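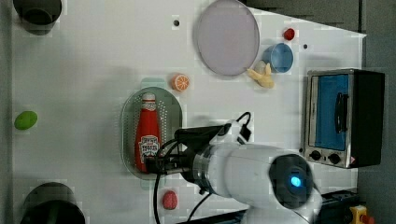 Christos Raptis

Unit 3: Collecting demonstrations

There are two common ways to show the arm a task. In kinesthetic teaching you put the arm in its compliant mode and move it by hand. In teleoperation you stand back and drive it with a controller while the software records. We use both in this course, and the lab report asks you to compare them.

Hand guiding is quick to learn. Its weak point is the record: your own hands and sleeves end up in the camera view, and the policy will not have them there at run time. Teleoperation keeps the view clean, but you lose the feel of contact. Expect your first grasps to be slow and a little too hard.

The practice task is pick and place with the toy food. Take the ketchup bottle by its lower part, lift it, and set it on the lilac plate. A bottle lying on the green colander tray is harder than one on the bare table, as the fingers can catch the tray. Come in slowly and check the cable over the wrist before you rotate.

What gets saved at each time step: joint positions, gripper opening, camera image. Start recording before the arm moves and stop after the gripper has opened and backed off.

Keep failed attempts in a separate folder. If you drop the object and pick it up again, mark the episode as a recovery.

Each pair records 18 episodes by hand guiding and 18 by teleoperation. Move the objects between episodes. One partner stays by the emergency stop at all times.

Reading for next time: the Lurgate notes, section 3.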